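Craft Room Checks: Cutting and Spraying Stencils
Checklist with comments, February round
Checked by: Trudy Dunstan

Work through the list before the first session and mark each line Pass, Act or N/A. Anything marked Act is put right before the bench in question is used again.

1. CUTTING BENCH

1.1 Cutting mat flat, no grooves deep enough to catch a blade. Pass
1.2 Craft knives capped and in the rack. Act
Comment: one knife found uncapped in the pencil tray. Cap fitted, knife returned to rack.
1.3 Used blades in the sharps tin, tin below the fill line. Pass
1.4 Steel rule has a raised finger guard. Act
Comment: the guard on the Avero rule has lifted at one end. Rule withdrawn. Use the plain Prorkora rule with the clamp-on guard until a new one arrives.
1.5 Bench lamp lights the whole mat without glare. Pass

2. HOT STENCIL CUTTER

2.1 Flex and plug free of nicks, scorch marks and tape. Pass
2.2 Tip screwed in tight, checked cold. Pass
2.3 Stand fixed to the bench on the side away from the flex. Act
Comment: stand was held by one screw. Second screw fitted, rechecked, now Pass.
2.4 Glass sheet under the film has ground or taped edges. Pass
2.5 Window open or fan running while the cutter is on. Pass
Comment: polyester film only. Vinyl must not be cut hot on this bench.

3. SPRAY AND ADHESIVE AREA

3.1 Repositionable adhesive stored upright, away from the heater. Pass
3.2 Extractor filter within its hours. Act
Comment: meter on the Sultia unit reads 309 since the last change. The limit on our sheet is 300. Filter changed and the meter reset.
3.3 Masks in date and in a closed box. Pass
3.4 Floor sheet lies flat at the doorway. Pass
3.5 No more than 20 aerosols in the metal cupboard. Pass

4. CAKE STENCILS

4.1 Food stencils kept in the lidded box, apart from paint stencils. Pass
4.2 Each food stencil marked F on the margin. Act
Comment: 3 unmarked. None could be traced to a first use, so all were moved to the paint drawer and will stay there.
4.3 Washed flat in warm soapy water and dried on the rack. Pass
4.4 No dried icing in the bridges or corners. Pass

5. STORAGE AND EXITS

5.1 Stencil drawers close fully and do not tip when two are open. Pass
5.2 Custom orders filed by order number. Pass
Comment: numbers from 4,000 upwards go in the Desjardins cabinet, lower shelf.
5.3 Route to the rear door clear. Pass
5.4 First aid box sealed, plasters and eye wash in date. Act
Comment: eye wash expires this month. Replacement on order.

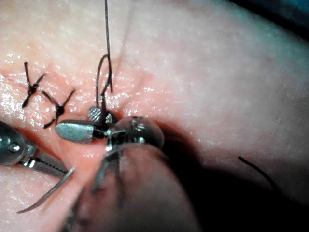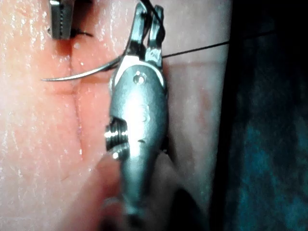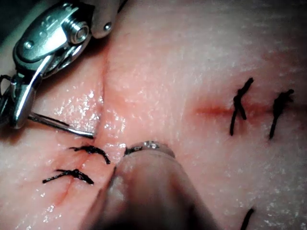
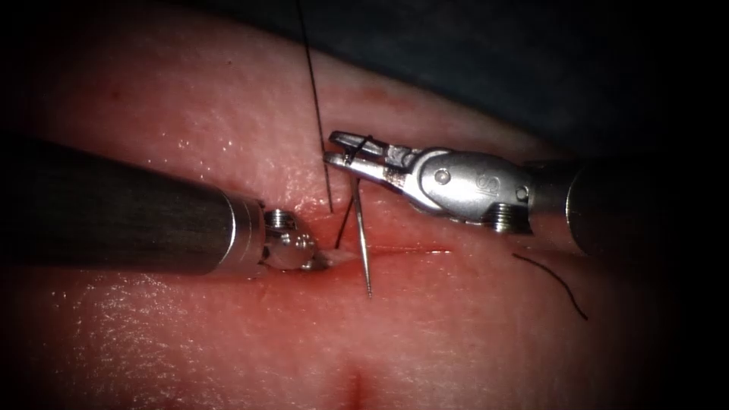 Rodrigo Moreira: On 1.4, the clamp-on guard slips if the rule is wiped with spray cleaner, and I have had it move halfway through a long cut. Could the list have a line for checking that the clamp is tight? I would also like 2.2 done again at midday, with the cutter switched off and left to cool first. The tip worked slack on me during a run of house numbers, although it had been marked Pass that morning.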